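最后一批直列六缸

Trevik把停产的消息写在经销商通报的第二页，夹在保修条款修订和冬季轮胎促销之间。三升自然吸气直列六缸发动机的订单在十二月截止，之后那条装配线会拆掉，改装混合动力总成。通报没有用“纪念”“告别”之类的字眼，也没有限量版，想买的人只能去找还没卖掉的现车。

我在库存表里找到的这辆是深绿色的Usemwood轿跑，手动变速箱，布面座椅，没有天窗。它在展厅后面的露天车位停了很久，前风挡上贴的价签已经晒得发白。销售顾问说来看车的人多半问有没有自动挡，听说没有就走了。我借到它的时间是一个周末，从周六早上七点开始。

先说发动机，买这辆车的人基本就是为了它。Trevik的这台六缸最早装在一款后驱旅行车上，当时还是铸铁缸体，后来改成铝合金，再后来加了可变气门正时。每次改款，外界都猜它会装上涡轮，每次都没有。厂里的理由各个时期说法不同，有时说是为了响应，有时说是为了成本。曾在底盘部门工作多年的杜米萨尼·祖鲁（Dumisani Zulu）给我的解释更简单：“发动机舱右侧就那么点地方，转向柱从那里过。要放涡轮，就得重新做前副车架，没人愿意批这笔钱。”

冷启动时转速偏高，排气声发闷，等水温上来才变得干净。低转速下它没有多少力气，四挡进弯，出弯时踩油门，车子会先犹豫一下。这在今天的标准里算缺点。一台普通的两升涡轮家用车，在同样的位置会比它走得快。要让它跑起来，就得降到三挡甚至二挡，把转速留在表盘的上半部分。过了中段以后声音变了，振动反而变少，一直到断油之前都没有疲软的意思。

开惯了涡轮车的人需要重新适应油门。这里的油门行程很长，前三分之一几乎只管怠速和挪车，后面每往下踩一点，得到的就是一点，不多给也不少给。堵车时这很累，山路上则相反，入弯之前就能知道出弯时有多少动力，可以提前安排。

变速箱是六挡手动，换挡杆行程偏长，二挡进三挡时要稍微往右带一下，不然会有阻力。祖鲁说这是同步器的老毛病，换了两代供应商也没有完全解决。我开到第二天就习惯了，手会自己绕过去。离合器踏板不重，结合点偏高，个子矮的人要把座椅往前调，膝盖会离转向柱护板很近。

底盘的调校偏软，和它的外形不太相称。过减速带时前轴有一次完整的压缩和回弹，后轴跟着再来一次，动作都不急。高速公路上这种调校很舒服，路面接缝只听得见，不太感觉得到。到了窄一点的乡道，车身侧倾明显，但倾到一定角度就停住，之后很稳定。转向是液压助力，中间位置有一点空，转过去之后手感清楚，前轮压到什么样的路面，方向盘上都有反应。

刹车我有意见。前几脚没有问题，下长坡时连续用上一阵，踏板行程就会变长。原厂可以选装大一号的前盘，这辆车没有选。如果打算经常跑山，这笔钱应该花。

车里的东西很旧。中控屏幕不大，反应慢，导航地图我没有用，手机支架夹在出风口上。空调是三个旋钮，温度、风量、风向，戴着手套也能拧。仪表是两个圆表加一块小的单色显示屏，油耗、里程和外部温度要按拨杆末端的按钮切换，一次只显示一项。后排能坐人，但只适合短途，成年人的头会碰到后窗的上沿。后备厢开口窄，深度够用，放得下两只登机箱和一个工具包。

周六中午我把车开到Kurtuluş，去见查丽托·恩里克斯（Charito Enriquez）。她的修理铺在一条单行道的坡底，专做Trevik的老车，墙边排着拆下来的缸盖，每个上面都用粉笔写着车主的名字。她绕着绿色的轿跑走了一圈，打开引擎盖，先看的是机油加注口下面的油泥，然后摸了摸水泵的接缝。

“新车没什么好看的，”她说，“十一年以后再开过来。”

她说的十一年是有依据的。按她的经验，这台发动机的机油泵链条张紧器在那个年头前后开始出声，先是冷车时响几秒，后来热车也响。零件不贵，麻烦在于要放下油底壳，而油底壳又被前副车架挡着。早些年她一天做完，现在有些螺栓锈死，要拖到第二天。除此之外，她列出来的问题都是小事：气门室盖垫渗油，曲轴位置传感器老化，点火线圈偶尔坏一个。

停产对她的生意暂时没有影响。厂家承诺继续供应配件，她担心的是承诺之外的东西，比如卡扣、线束插头和内饰的塑料件。这些东西不会让车抛锚，所以没有人认真备货，可是少了一个，门板就装不回去。她已经开始收事故车，把能拆的都拆下来分类装盒。我问她会不会自己留一辆六缸，她说家里那辆面包车就够用了。

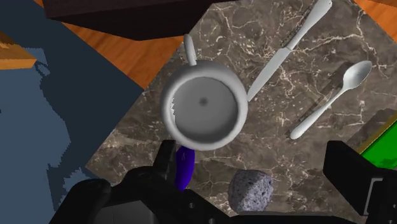
开回来的路

从Kurtuluş回来有两条路，我选了远的那条，经过Plolwood水库，再翻过北面的山梁。下午车少，路面是干的。上山的一段全是二挡和三挡的弯，发动机一直在它喜欢的转速里工作。前面有一辆拉木料的卡车，我跟了几公里，没有急着超。三挡低速跟车时车身有轻微的顿挫，换到二挡又太吵，这种不上不下的时候确实会想要一台扭矩更大的发动机。

卡车在岔路口转走以后，路就空了。窗户开着，排气声从山壁上弹回来，比在车里直接听到的要尖一些。下山我多用发动机制动，少踩刹车，踏板的感觉一直正常。

两天下来的油耗比厂家公布的数字高出不少，山路占了很大一部分。如果只在城里通勤，数字也不会好看。这台车的税费和保险同样按大排量计算，养它的成本在今天很难说服一个只需要代步的人。

该不该买

接替它的混合动力车型我在试车场短暂开过原型车。它起步快得多，在城里安静，油耗低，后排也宽敞了。作为日常用车，它几乎每一项都更合理。车重增加了，进弯时前轮的反应慢半拍，加速时听到的声音有一部分来自扬声器，可以在菜单里关掉。

现车的价格目前没有上涨，有几家经销商还愿意再让一点，手动挡尤其如此。我不建议为了升值去买，Trevik过去停产的车型里，真正涨价的很少，存放和保养的花费通常会把差价吃掉。想买来开的话，检查几样东西就够了：生产日期，轮胎的日期，长期停放的车要换电瓶和刹车油，前刹车盘看看有没有锈出沟槽。选装了大刹车盘的优先，颜色和座椅面料随意。

周一还车时，销售顾问问我要不要留个联系方式，万一价格再调可以通知我。我留了。那辆车被开回露天车位，旁边已经停着两辆新到的混合动力试驾车，充电线从展厅后门一直拉到车头。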